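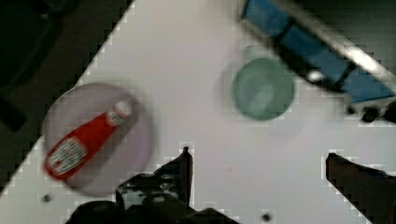 ケチャップはお皿に寝かせて、テーブルの端寄りに。緑のコップは少し離して置いてます。

おままごとセットの出し方と片付け方、うちの定番コースをまとめてみました!

あけましておめでとうございます(2019-01-07にこれを書いてます。もう松の内も終わりそうですね)。年末年始に親戚からおもちゃをいただいて、気づいたら床がとんでもないことになっている……というお宅、きっと多いと思うんです。うちがまさにそれで、特にひどいのがおままごと。野菜は転がるし、お皿は裏返しで出てくるし、コップはなぜか本棚から見つかるし。

そこで今回は、おままごとの食器と食べ物を「テーブルの上に小さなキッチンとして並べて、遊んで、そのまま箱に戻す」までの手順を書いてみます。慣れれば並べるのに20分もかかりません。わたしは最初の日、洗うところから始めたので半日つぶれましたけど(笑)

■用意するもの

・白っぽい無地のテーブル(うちのは白です。おもちゃの色がきれいに見えるので気に入ってます)
・おもちゃのお皿、小さめのボウル、コップ
・おもちゃの水切りラックと、穴のあいたざる
・黒いお鍋かフライパンっぽいもの
・おもちゃの果物と野菜、それからケチャップのボトル
・ふた付きの収納箱ひとつ
・やわらかい布2枚、食器用の中性洗剤

収納箱は、Drirkbridgeの浅型を使っています。税込で2,598円。正直ちょっと高いなあと思って売り場を三周くらいしたんですが、浅いので上から全部見えるんですよ。深い箱だと底のバナナが永遠に出てこないので、買うなら断然浅型です!

食器のほうはOrnvilleのセットに、あとから手持ちのものをどんどん足したので、もうどれがどこの製品だったか自分でもあやしいです。色だけはなるべく淡いグリーンと薄い紫のあたりで揃えたつもり。赤いケチャップがよく映えるんですよね。

■手順1 まず全部洗って乾かす

プラスチックのものだけ、ぬるま湯に洗剤をほんの少し入れてささっと洗います。シールが貼ってあるものはつけ置きしないこと。わたしは前に別のボトルのラベルをふやかして、端からぺろんと剥がしてしまいました……。ケチャップみたいにラベルのあるものは、固くしぼった布で拭くくらいで十分です。

木や布のおもちゃが混ざっている場合は、ここで分けておいてください。一緒に洗うと泣きます。

ざるの穴や、ラックの細い板のすきまには、意外とパンくずが詰まっています。古い歯ブラシでこするとすぐ取れますよ。洗ったら布の上に伏せて、ひと晩。急いでいるときは二枚目の布で拭いてしまいますが、コップの内側だけはちゃんと乾かしたいところ。湿ったまま箱に入れて、ふたを開けたときのあのにおい、もう嗅ぎたくないです。

■手順2 大きいものの場所を先に決める

並べるときは、つい果物から出したくなるんですが、ぐっと我慢。先に場所をとるのは水切りラックと、お鍋と、お皿です。

うちはラックを角のほうに寄せて、そのそばに黒いものをまとめます。「ここがコンロまわりね」と言うと子どもにも通じるみたいで、お鍋は毎回わりとここに帰ってきます。ざるはちょっと離れた反対側。ざるのまわりは「洗い場」なので、手が入るくらい空けておくと遊びやすいです。

お皿は真ん中あたりにどーんと一枚。ここが食卓になります。何枚も出したくなるけれど、最初は一枚のほうがいいです。二枚出すと、二枚とも山盛りにされて、次の一枚を要求されて、気づくとテーブルが全部お皿になります。

■手順3 転がるものはボウルに入れる

さて、果物です。丸い果物は転がります。もう本当に、どこまでも転がります。ソファの下から31個目の何かが出てきたときは(ビー玉も含めてですが)、さすがに対策しなきゃと思いました。

答えは簡単で、ボウルに入れるだけ。小さいボウルなら三つくらいがちょうどいいです。色違いで入れると、それだけで果物屋さんみたいになってかわいい! 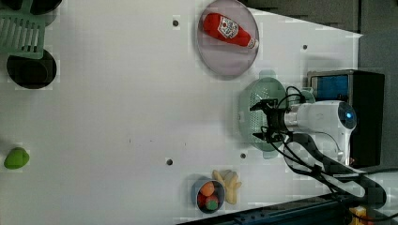

果物は灰色のボウルにオレンジ・緑・赤。バナナはすぐ右どなり、ざるは右側に置きました。

バナナはボウルに入れません。形が形なので、ほかの果物の上に乗せるとずるっと落ちるんです。ボウルのすぐ横にまとめておけば、くだものコーナーとしてちゃんと仲間に見えます。

細長い野菜や、ボウルに入りきらなかったものは、テーブルの端に置くこともあります。ただ、端に置いたものから落ちていくので、小さいお子さんのいるおうちはもう少し内側がいいかも。うちは落ちたら拾う係(わたし)がいるので、まあいいかということにしています。

それから、テーブルに穴があるタイプを使っている方。細かいパーツは穴から離して置いてくださいね。ピーマンくらいの大きさなら平気でも、小さなスプーンの柄なんかはすぽっと入ることがあります。

■手順4 ケチャップは寝かせる

立てたい気持ちはわかります。わたしも最初は立ててました。でも背の高いボトルは袖がちょっと触っただけで倒れて、倒れた勢いでコップまで連れていくんですよ。

なので、お皿の上に横向きに寝かせます。縁が少し立ち上がっているお皿なら、ボトルが転がり出しにくくて安心。向きは好みですが、斜めに置くとお皿の丸におさまりやすいです。

コップは口を上にして、お皿から少し離して置きます。近すぎると、お皿に手を伸ばしたときにひじが当たるので。

■手順5 遊んだあとの戻し方

片付けは並べたときと逆の順番です。小さいものから先!

1. 果物はボウルごと持ち上げて、そのまま箱へ。中身を出さなくて大丈夫です。
2. バナナと野菜をその横に。
3. コップはざるの中に入れてしまいます。大きさが合わなければ、となりに置くだけで。
4. お皿を底にぺたんと敷いて、ケチャップはやっぱり寝かせて上に。
5. 最後にラックとお鍋。これが入らないときは、わたしは無理せずふたの上に乗せてます。

……と書いてから気づいたんですが、お皿は底に敷くので、ほんとは4を一番最初にやったほうが早いですね。うちでは毎回途中で思い出して入れ直しています。みなさんはどうぞお皿から。

子どもと一緒にやるときは、「お片付けして」より「バナナはどこに帰るんだっけ?」と聞くほうが動いてくれる気がします。機嫌にもよりますが。眠い時間は何を言ってもだめなので、そういう日はわたしが一人で黙々と戻して、こっそりお茶を飲みます。

■よくもらう質問

●食べ物はどのくらい出せばいいですか?
うちは全部は出さず、半分くらいは別の袋で休ませておいて、ときどき入れ替えています。久しぶりに出てきたトマトって、新品みたいに喜ばれるんですよ。

●箱の重さは?
量ってみたら、中身だけで600グラムでした。子どもでも運べますが、運びたがるわりに途中で飽きて廊下に置いていくので、ふたは閉めてから渡してください。

●ラックは必要ですか?
なくても遊べます。ただ、お皿を立てる場所があると「洗って、乾かして」の流れができて、遊びが一段階長くなります。家事が一つ片付くくらいには長くなるので、わたしはあってよかった派です。うちのはJurntonのお店のワゴンで見つけました。

●テーブルの汚れはどうしていますか?
水拭きのあと、から拭き。白は汚れも目立ちますけど、目立つぶんすぐ拭くので、結果的にきれいな気がします。クレヨンだけはまだ良い方法が見つかっていません。ご存じの方、コメントで教えてください!

2月になったら、布製の野菜を縫ってみようかなと計画中です。型紙はもう写したのに、フェルトの緑だけ買い忘れました。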